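Última actualización: diciembre

¿Por qué los rovers tienen las ruedas de metal?
Por la redacción infantil de Risetdale – octubre

¡Imagínate que te toca conducir un coche en Marte! No hay carreteras, ni gasolineras, ni talleres. Hay polvo finísimo, piedras puntiagudas y cuestas de arena en las que es facilísimo quedarse atascado. Pues por ahí andan los rovers, unos vehículos robot que exploran otros mundos sin nadie sentado al volante.

Las ruedas de tu bici llevan goma y van llenas de aire. En Marte eso daría muchos problemas – por la noche hace tantísimo frío que la goma normal se pone dura y se agrieta. Por eso los ingenieros prefieren el metal, que aguanta mucho mejor.

Si te fijas en la rueda de un rover, verás que tiene rayas que sobresalen, como los tacos de unas botas de fútbol. ¡Sirven para agarrarse al suelo!
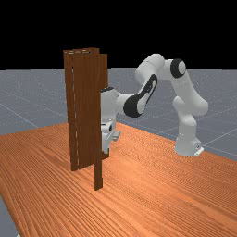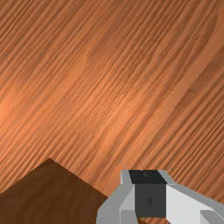
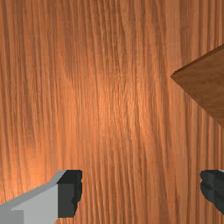 Otra cosa curiosa es que los rovers van lentísimos. Tú, paseando tranquilamente y comiéndote un helado, adelantarías a casi cualquiera de ellos. ¿Y por qué no corren más? Las señales de radio tardan varios minutos en llegar desde la Tierra, así que si el rover se acerca a un agujero, no podemos gritarle «¡frena!» a tiempo. Tiene que mirar con sus cámaras, pensar un poquito y avanzar con cuidado.

¡Prueba en casa! Necesitas una bandeja con harina o arena, un rollo de cartón y 4 gomas elásticas. Haz rodar el rollo por la bandeja y mira la huella. Luego ponle las gomas alrededor, bien separadas, y repite. Inclina la bandeja apoyándola en 2 o 3 libros y compara otra vez. ¿Cuándo resbala menos?

Contacto | © Risetdale | Volver arriba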